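Regional Tourism, handout 7
Tutor: Archana Chaudhary

Lake districts as holiday areas

Today we look at how a lake district earns its living from visitors, using Lurkamen as the main case. Read the handout before the seminar and bring your maps. 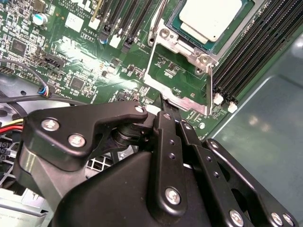
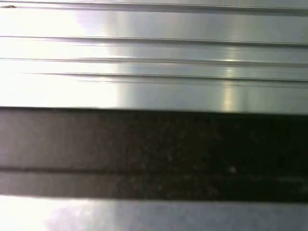
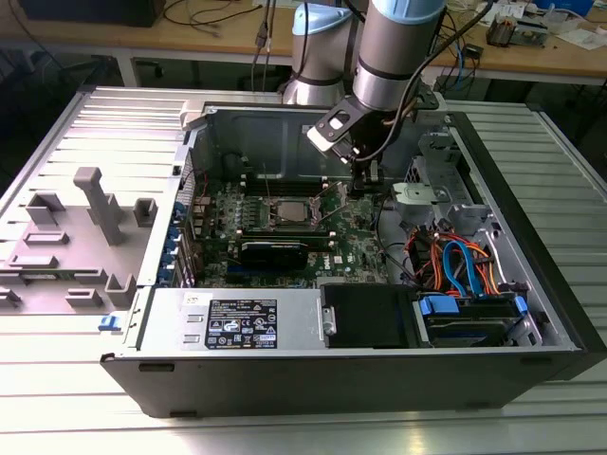 Lurkamen lies in low, wooded country between the towns of Reduvholm and Saxena. The highest point is Pludano hill, at 526 metres. Most visitors arrive by train at Reduvholm and go on by bus. Saxena has the larger harbour but no railway.

The season is short. Boats run from April, when the ice has gone, and many guest houses close in autumn. There are 651 beds in the district, most of them in Reduvholm, and 8 campsites on the southern shore.

Main types of visitor:
Families, who rent cottages by the week
Walkers, who usually stay one or two nights
Anglers, who come early and late in the season
Day trippers from the towns, who spend the least

Terms to know: carrying capacity, seasonality, day visitor, second home.

For the seminar: should Saxena try to attract more overnight guests, or improve what it offers to day trippers? Write half a page and hand it in by Fri 15 January.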